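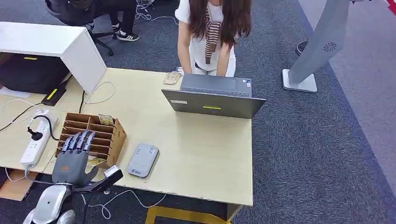

Most of what we did in the first two sessions was about paper, and I promised you that in this one we would get to the part of the desk that people really lose their tempers over, meaning the cords. A desk gets its cords one at a time, over years, and each one made perfect sense on the day it arrived. Then you sit down one morning and there is a power strip lying at a slant across the writing surface, with a plug in it and the cord looping off to one side, black cables along the left edge, and a thin white one curling around behind them toward the back. I don't want you to be embarrassed if yours looks like that (mine did for most of a year!), but I do want you to look at how much of the left side of a desk can be given over to electricity when the person sitting there would much prefer to have it for an elbow and a cup of tea.

Session 3: The Working Desk
Home and Small Office Order, evening course
Handout by Gudrun Sperling
Aug 17, 2023

12 shares 3 comments

Before you start

Please read this through once before you touch anything at home. Those of you who were here in May for the kitchen course will remember what happened to several people who emptied a drawer first and read the handout afterward. You will want a damp cloth, a roll of masking tape, a pen that writes on tape, and a shoebox. You don't need to buy anything. The Kauppinen catalog I passed around last time is lovely to look at, and I have spent more evenings with it than I should admit, but please leave the order form blank until the end of the course.

1. The three reaches

Sit in your chair the way you sit when you are tired. Whatever you can touch without your shoulder moving is first reach. Whatever you can touch by stretching is second reach. If you have to get up or lean until the chair complains, we call it third reach, and a great deal more belongs there than you would think.

First reach is for the thing you work on and the thing you write with. Second reach is for chargers, the organizer, the paper that is waiting for an answer. Third reach is for anything you use once a week or less – the stapler, for most of us, and the big envelope supply.

A few of you asked whether left-handed people should simply mirror all this. Mostly yes. Do it with your body in the chair and don't try to work it out on paper.

2. Cords

Start at the wall and work toward the desk. Follow each cord with your fingers, all the way, and when you get to the end put a flag of masking tape on it near the plug and write what it feeds. Write it in words you will understand in two years. "Lamp" is fine. "The old one" is not.

If you get to the end of a cord and it feeds nothing, it goes in the shoebox. Leave the shoebox alone for a month. I had a cord in mine from a Sternel label printer that I had given away to my sister, and I had been dusting around it faithfully the whole time.

A power strip is happiest at the back edge or on the wall, where you can get at it but don't have to look at it. Please don't bury it under papers, don't run one strip into another, and don't put it where your foot finds it.

3. Slots, pockets and dividers

I have a weakness for anything with compartments, and so, I suspect, do you, or you would have signed up for watercolors. The trouble is that a slot fills up whether or not you have decided what it is for. At the Medside front office, where I helped with the desks for a good while, we had a sorter with 20 slots and could name the contents of four. So decide first, label second, fill third. You should also settle what happens to the top of the thing, which is where the real filing takes place in most homes. On this desk a small tan packet has come to rest on the top edge of the cardboard organizer, with narrow slots right underneath it, and another packet much like it has ended up behind the laptop.
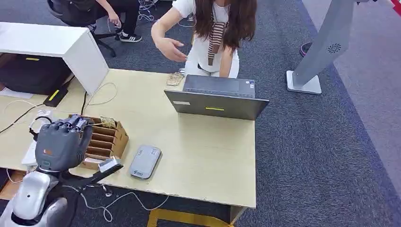

Small flat things are what I'd like you to practice on this week, because they wander more than anything else you own. Packets, cards, stamps, the little envelope with the spare button in it. They don't weigh enough to stay put and they aren't important enough to get a drawer. Some wanderers are bigger, of course. The flat gray device in front of the laptop, a power bank or a router by the look of it, has settled near the front edge, squarely in first reach, and I would ask its owner how often it gets picked up in a day. If the answer is "hardly ever," then off to second reach it goes. If it gets handled constantly, it can stay and I will say no more about it.

4. Under the desk

Get down on the floor with a flashlight. Any cord that hangs in a loop should be lifted and tied, loosely, so that a chair leg can't roll into it. I use the soft Zulum ties that you can undo again, but a strip of old T-shirt does very nicely. Vacuum while you're down there.

For next time

Bring your shoebox. Bring one slot label you are proud of and one you aren't sure about, and we'll talk them over with coffee.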